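Gavska Robotics Club - Spring Gallery

Welcome to our gallery page, and thank you so much for stopping by! We meet every Monday after lessons, and this term the whole club has been busy with the Fernitz kitchen challenge, a student project all about getting a robot to help with the washing-up. 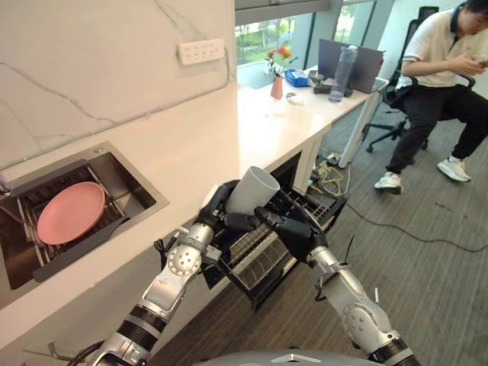 Both hands on the cup, over the open dishwasher drawer. White cup, black fingers and a pink plate in the sink.

Holding a cup sounds like such a small thing, doesn't it? It has kept us happily occupied for 10 weeks - the older students wrote most of the grip program, and the younger ones (19 of them joined us this year, a lovely big group) have been keeping the practice log. At the last tally it held 1,315 tries, good and bad, every one written up by hand in the blue folder.

We shall be taking the project to the Ovberg schools' day in April, where there will be a table for visitors and plenty of time for questions. Families are very welcome, and if you'd like to come along with us, please put your name on the list by the club room door.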